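Hilo sobre demostraciones con pinza de mano para tareas de dormitorio. Notas de mayo, proyecto Mirnadach. 1/8
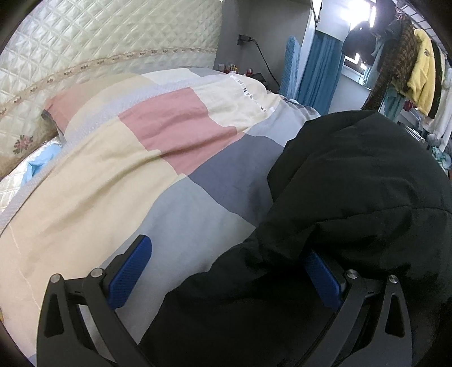 ¿Hace falta tener el robot delante para grabar una demostración?
Con pinza de mano, el robot puede estar en otro edificio. Se registran la trayectoria de la muñeca y la apertura de los dedos, y el brazo las reproduce después con su propia cinemática. Con teleoperación sí hace falta, encendido y calibrado. 2/8

Tarea de esta tanda: prendas acolchadas sobre la cama. Una prenda negra, quizá una chaqueta, encima de un edredón de bloques claros da buen contraste de color, pero el acolchado mate ofrece pocas referencias para estimar la profundidad. El error se concentra en los pliegues. 3/8

Protocolo: 300 episodios, 27 descartados. Causa principal del descarte, pérdida de seguimiento en giros rápidos de muñeca. La segunda, cerrar los dedos antes de terminar la aproximación. 4/8

Sobre las almohadillas texturadas: en tela acolchada conviene pellizcar la costura. Si se coge el relleno, la prenda se comprime, la apertura registrada baja y la política aprende un cierre que no vale para una camisa. Etiquetamos el punto de agarre aparte. 5/8

Comparación con teleoperación, mismo operador y misma tarea. Mediana por episodio: 46 segundos con el brazo remoto, 8 con la pinza. La diferencia viene casi toda de las correcciones de orientación. Tegwen Lewis repitió la medida con el mando de Vurier y el orden no cambia. 6/8

Limitación conocida: la mano humana llega a posturas que el brazo no alcanza. Filtramos por cinemática inversa antes de entrenar. Si se filtra después, la validación sale mejor de lo que debería. Nos pasó con el primer lote de Rorenow y hubo que rehacer la tabla. 7/8

Pendiente: mangas vueltas del revés y cremalleras abiertas. El formato de los datos es el mismo que en Nwosu, con una columna más para la fuerza de cierre, que de momento va vacía. 8/8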